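4.2 Comparison of end effectors

We compared two controllers, Parry and Giso, on the same two-armed station. Each ran 200 trials at a desk with a bowl on one side and a bag on the other – the layout was kept for both. Giso stalled in 27 trials and Parry in 41. Most stalls came when a hand was close to the rim of the bowl (Figure 5).

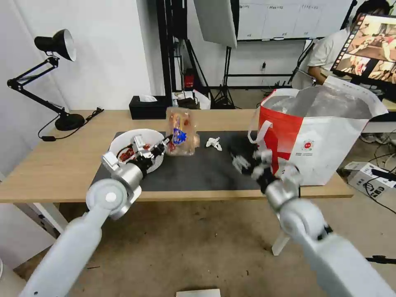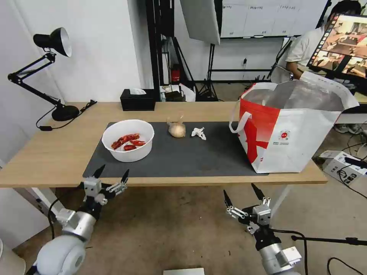 Figure 5. The station, with the bowl on the left of the mat and the red and white bag on the right.

Pascal Reinholz, on reading a draft, remarked that the stall counts depend heavily on the force limit, and that at Herkov a lower limit had narrowed the gap between the two controllers. We have not repeated the trials with his setting.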